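How to get a kitchen crew ready for a robot arm (start in the simulator)

Mon 21 September

I run prep training at Hladun, a canteen kitchen that sends out 335 lunches on a normal day, and this spring I got handed the job of bringing robot arms onto our line. I'm a cook! I had never opened a simulator in my life. So this is the way we did it, written for other cooks.

Step 1. Write down the boring jobs. Ask the people who do them, on shift, with their hands full. Valentyna Pylypenko on our morning crew gave me 12 in one go, mostly moving pans and putting condiments back (she hates putting condiments back).

Step 2. Pick one job. We went with clearing a table after tasting. Leave knives and hot oil for much later.

Step 3. Build the table in the simulator. We use Urna, and Maysoun Abu Hammour from maintenance showed me how to drop objects in and drag them around. Give yourself an afternoon. Set the table height first, then the arm base, then the small stuff, or you'll be moving everything twice like I did.

Step 4. Run it slow with the crew watching. Get 5 or 6 people around the screen and let them yell stop. Ours yelled a lot, mostly about where the arm swings when it reaches for something near a corner. Write every stop down with the person's name next to it, and go back to them once you've changed the path.

Before you press run, check that the gripper has room to close without knocking whatever is next to it. Small upright things are the worst for this. 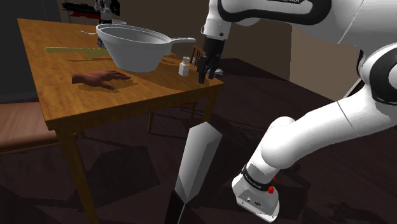 Gripper by the little white bottle, saucepan farther back on the table.

Step 5. Talk about the shifts early. Our clearing job used to be the last half hour of everybody's day, and some folks liked that half hour, it's when they chatted. We moved it to a sit-down break and kept the paid time the same. Get that in writing before the arm shows up.

Step 6. Save your layout under a new name each time. I overwrote my May version and I'm still a little sore about it.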